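Ewurabena Frimpong, Theophilus Kyei
Project report, sorting of mixed small household items

## 1. Background

The Kevby toy and household exchange receives donations in mixed boxes. Before an item can be shelved it has to be assigned to a category, and the exchange reported that this step took longer than cleaning or pricing. Our project looked at the category list itself. The list in use, called Laryea after the street where the exchange first opened, had 34 categories. We wanted to know whether a shorter list would give more consistent results between two people sorting the same items.

## 2. Item set

The full set contained 239 items. All were small enough to hold in one hand. We excluded clothing, books, anything with a battery, and anything with a sharp edge. Items were mainly toys, grooming articles, kitchen pieces and loose parts with no clear parent object.

Trials used small mixed batches drawn from the full set. A batch was spread over the floor of a metal bin so that no item covered another. The bin was preferred to an open tabletop for round items, which had rolled off the table during the August pilot. 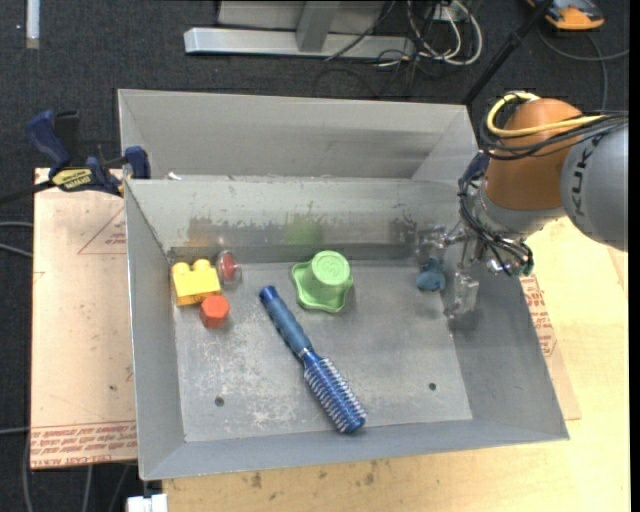 Each sorter assigned every item in a batch to one category and wrote the category code on a sheet. Sorters worked separately and did not see each other's sheets. No time limit was set. Changes were allowed until the sheet was handed in.

## 3. Category lists

Two lists were compared.

- **Laryea:** 34 categories, based mostly on material and color.
- **Vasov:** 20 categories, based mostly on use.

Under Laryea, a yellow toy block and a red hexagonal block go to separate categories. Under Vasov they both go to "building and stacking." A hairbrush is "grooming" under Vasov. Under Laryea it can be placed by handle color or by the bristles, and the list does not say which takes priority.

## 4. Results

Disagreements were grouped by type of item. Most fell into three groups:

1. Small round pieces that could be a cap, a knob or a game piece.
2. Cups and molds with a decorative shape, such as a star.
3. Objects made of two materials, for example a colored top on a clear base.

Group 1 was a problem under both lists. Groups 2 and 3 caused fewer disagreements under Vasov. Of the disagreements recorded under Laryea, 70 percent involved an item that fit two categories equally well by the written definitions.

## 5. Discussion

The shorter list is easier to apply but loses information. A buyer looking for a specific color of block has to search a larger shelf section. Kyei proposed adding color as a second, optional code. Frimpong's view is that an optional code will be skipped during busy hours, and we did not test it.

Small round pieces need their own rule. We suggest a holding tray labeled Ema, checked once a month against incomplete sets.

## 6. Limits

Both sorters were authors of this report and knew the lists well before the trials. Lighting was kept even, so results may differ in the exchange's back room, where colors are harder to judge.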